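Hurkik open day, notes from the visit

Written on the train home so excuse the state of it. Got to the Hurkik building late (parking, long walk, wrong door) and missed the welcome talk. Went straight to the hall with the arms, which was why I came anyway. Two arms at one table, a person driving them, and the whole thing recorded so the learning system has something to copy. Small parts, blue bins. Sivov is what they call the project, Stemer is the software that does the recording.

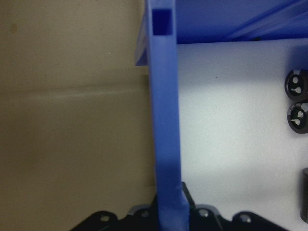
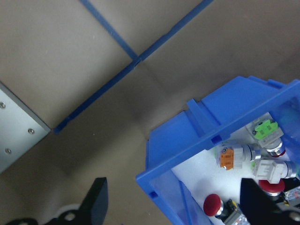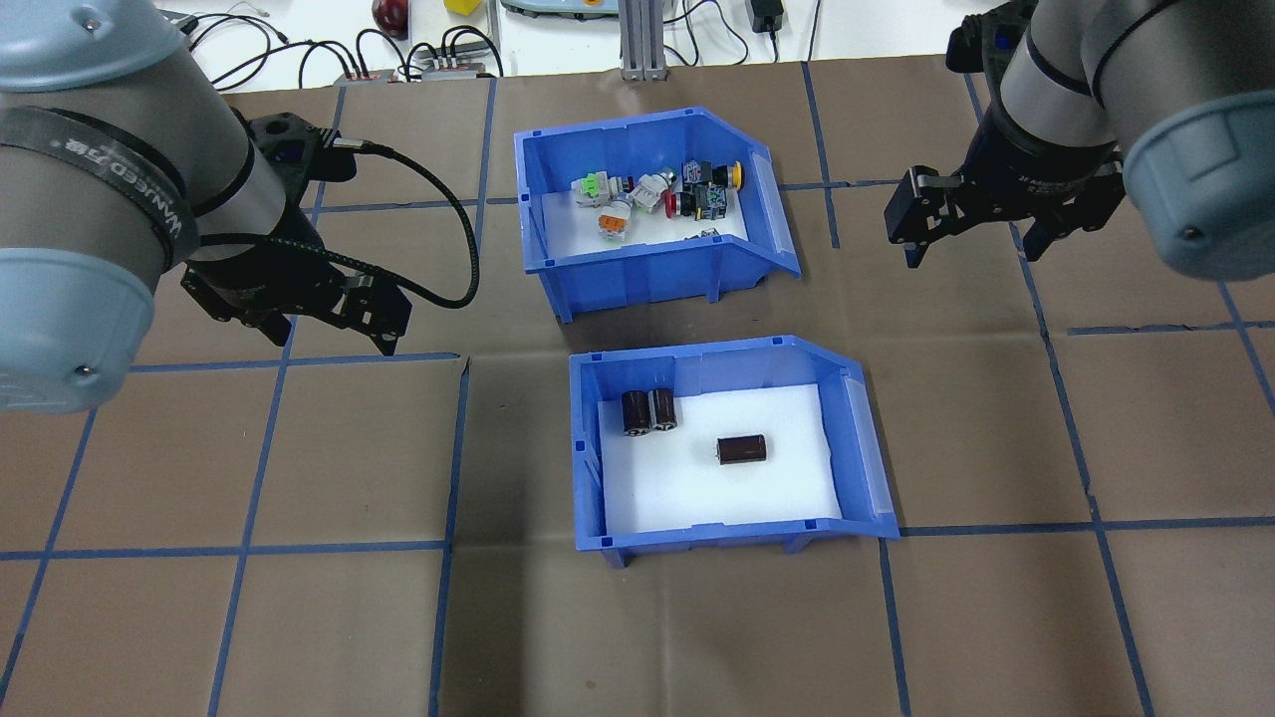

Sivov station, parts and bins. Wrist views first and second, the wide view of the table third.

So. How it works, as far as I got it down. One go at the task = one episode. Driver sits with a pair of handles, arms follow. Every camera records at once, plus the joint positions, all on one clock. Episode ends, driver taps a pedal for keep or throw away, somebody tidies the table, next one starts. Slower than I expected. They want the moves smooth and the same speed all the way through, and a driver who rushes gets their batch thrown out.

Interesting bit for me was the wrist cameras. From the head view you get the table and both bins and you think fine, that's all you need. Then you look at what the wrist gives you and it's mostly bin wall, or a close look at the switches, with the gripper fingers right there in the picture. Asked if the close ones are any use when all you see is blue plastic. Yes, was the answer. The system gets the wrist pictures and the head picture together and the wrist ones matter most in the last bit before a grasp. They tried training without them in February and the arm kept closing too early.

Blue tape on the table is a grid. They move the bins from cell to cell between episodes so it doesnt learn one fixed spot. There is a sheet for which cell next, so the driver doesn't pick favorites. Good idea, stealing it for ours.

Parts: pushbutton switches in one bin, capacitors in the other. Switches are the nasty ones. Odd shapes, they lean on each other, some have shiny metal rings, and shiny is bad for the cameras. The capacitors are plain cylinders but they can stand up or lie down and the grasp is different for each. A task gets 18 episodes per layout before the layout changes. I wrote down 6 layouts, may have misheard, it was loud in there.

Thrown-away episodes: they keep them after all, in a seperate folder. Plan is to use them later to teach the system what a bad grasp looks like. Not started yet.

Labels. Each episode gets a plain sentence typed in by the driver, stuff like "put the button in the other bin." Different drivers write it differently and they leave it that way on purpose. I would have guessed a drop-down list. Some argument in our group about this over coffee, no winner.

Had a go on the handles myself, visitors got 3 minutes each. Harder than it looks. No feel in the hands at all, you do everything by eye, and I kept looking at the arm when I should have been looking at the screen. Dropped one part on the table and pushed another into the corner of the bin where I couldn't get it out again. My episodes went to the bad folder I assume.

Rest of the day quick. Rashti room upstairs was closed, sign on the door, no idea. That was the one with the mobile base so a bit annoying. Talk after lunch on storage and file formats, long, slides too small to read from the back. One useful thing in it: check the camera clocks every morning, they lost 2 days of recordings to a drifting clock and only found out in training.

Lunch ok. Coffee bad, bring your own.

To ask by email:
- how long a driver works before a break
- do they swap the parts for new ones when they get scratched
- can we get the layout sheet
- is Stemer going to be open to outside labs or just talk

Next visit day not set yet. Will post if I hear, and go early if you want Rashti, the room only holds a few people.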